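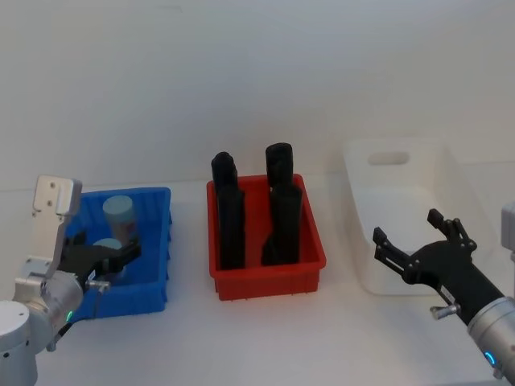
About Prukwood

Prukwood is a small language school for adults. We teach Spanish, Croatian and Ukrainian, and we have English groups in the evening. The school was opened by Danica Georgiev and Aldana Pereyra, who before that worked together in a translation office and gave lessons at Aldana's kitchen table after work.

The first group had six students. Two of them are still with us, now in the advanced Spanish conversation class, and they like to remind Danica that her first tests were too difficult. In the last school year we had 327 students, from the beginner courses to the exam preparation.

How we teach

Our groups are small and the lessons are 90 minutes long with a short pause. We speak the new language from the first day, but the teacher will explain grammar in English when the students ask for it. Homework is given every week. It is not obligatory, although a student who does it will feel the difference by November.

For the beginner levels we use our own workbooks, which Higinio Cortés wrote for Spanish and Damir Đorđević for Croatian. The Ukrainian workbook by Bohdana Stasiv is ready up to lesson 5, and the rest is given as printed sheets.

Our teachers

Danica Georgiev leads the school and makes the timetable. She teaches English to groups who start again after a long time without practice.

Aldana Pereyra comes from Rosario and teaches Spanish at all levels. She also does the placement talks, so she is probably the first person you will meet.

Higinio Cortés teaches intermediate Spanish and the writing course. Please bring paper to his class, he does not accept texts on the telephone.

Bohdana Stasiv teaches Ukrainian. Many of her students have a family member who speaks the language, and she prepares for them a separate course in reading and spelling.

Damir Đorđević teaches Croatian and holds the Saturday-free intensive course in summer, with lessons on weekday mornings only.

Joining a course

New groups start in September and in February. You can enter a running group if there is a place and the level is correct for you. The placement talk takes 20 minutes and is free of charge. Course books are paid separately, our own workbooks are included in the price.

If you miss a lesson, you can visit the same lesson in a parallel group when there is one. Please write to the office one day before.

Page updated July 11, 2026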